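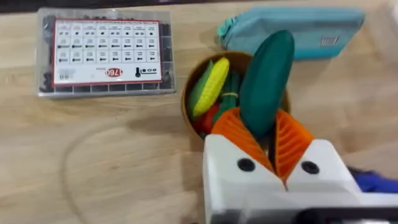 Speaker notes – "What the arms really cost us"
Twenty minutes plus questions. Water on the left. Don't rush the opening like last time!

Opening
Hello everyone, I'm Ashton Sheehan, I look after the equipment budget at Skurkon, and I'm the person who has to sign for things. I can't program a robot. I can read an invoice, and that's mostly what I want to talk about today.
Quick show of hands – who here has a quote for an arm sitting in their inbox right now? Keep them up if the quote includes a table. (Pause. Most hands should drop.)
Right. We forgot the table as well.

The headline price
When we started planning we had three suppliers on the list. Brener sent the cheapest quote by a mile and I got very excited about it. Then I read page two. No fingers, no cables beyond the basic set, no mounting, training charged by the day. By the time I'd put all that back in, it was dearer than Partington, who had looked like the expensive lot.
So my first bit of advice is dull. Make your own list of everything that has to be there on the first morning, send the same list to every supplier, and get a price against each line. If they leave a line blank, ring them up. I rang Brener four times.

Two arms or one
People always ask me this one, so I'll get it in early. We budgeted for one and bought two, and I fought it for months (sorry, team). What changed my mind was going down and watching the jobs we wanted done. Picking something up and putting it in a bucket, fine, one arm will do you. Anything where you'd hold a thing steady with your other hand, you want the second arm.
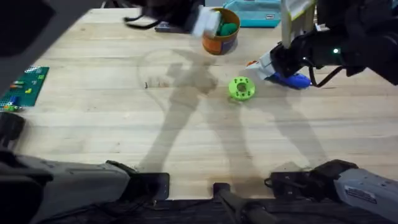
The second arm didn't double the bill, either. You've already paid for the table, the set-up days and the training, so it's the arm, its gripper and its cabling on top. Where it did bite was floor space. We'd planned on a desk in the corner and ended up moving a whole row of shelving, and that came out of my contingency in the first week.

Fingers and other things that wear out
My favourite slide, because it's the one I got most wrong. I had put down nothing for fingers. Zero! I thought they came with the arm and stayed with the arm, like the handle on a kettle.
Ours are the orange ribbed sort on white housings. They bend around what they're holding, so the same pair can have a go at a toy cucumber or a folding knife. Lovely things. But I now treat them like printer ink. There's a line for them every quarter, we keep spares on the shelf, and someone ticks a sheet when a pair gets changed.
(Say the number slowly.) We set aside 700 pounds for the first year of spares of all kinds. Fingers, screws, cable ties, the lot. I'd go higher next time.

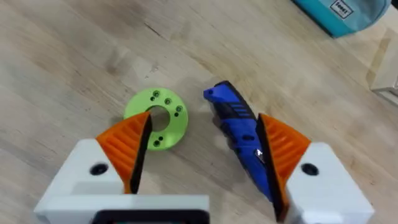
Things to handle
You need stuff for the arms to practise on, and it never shows up in a supplier's quote. We spent 92 pounds on ours and it's the best money in the whole project. Toy vegetables, a bucket, a bowl, a few building bricks and a baseplate, a zip-up pouch. The green ring with all the holes in it is the one everyone picks up when they visit.
Mix your shapes. If you buy a dozen of the same nice square block you'll find out very little, and then somebody will hand the robot a pouch with a zip and you'll be back at the shops. I'd put soft things, shiny things and long thin things on the list from the start.

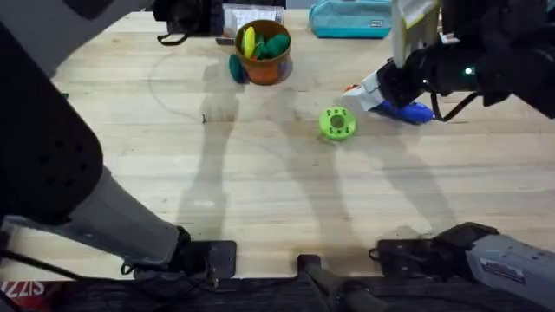

And give it all somewhere to live. I approved storage boxes in December after I'd trodden on one brick too many, and I'd happily have paid for them in month one.

Time, the line I left out
Set-up was quoted as two days. We logged 104 hours of our own people's time before we were happy to call it a working bench, and none of that was on my spreadsheet. It was cable runs, light levels, moving the table, moving it back. Esari, who did our installation, were very good, but they go home at five and you're left with your own staff on your own wages.
I now add a staff line to every equipment request. Finance grumbled at first – they've stopped, mostly.

If there's time (skip if past quarter to)
Lease or buy. We bought. Leasing would have suited us for the first six months, when we changed our minds every fortnight. After that, no.
Insurance. Ring them before delivery, and have the serial numbers to hand.

Questions
Someone will ask for the spreadsheet. Yes, they can have it, it has 43 rows and the yellow ones are the ones I missed. Leave the email address up on screen and hand the clicker back to the chair.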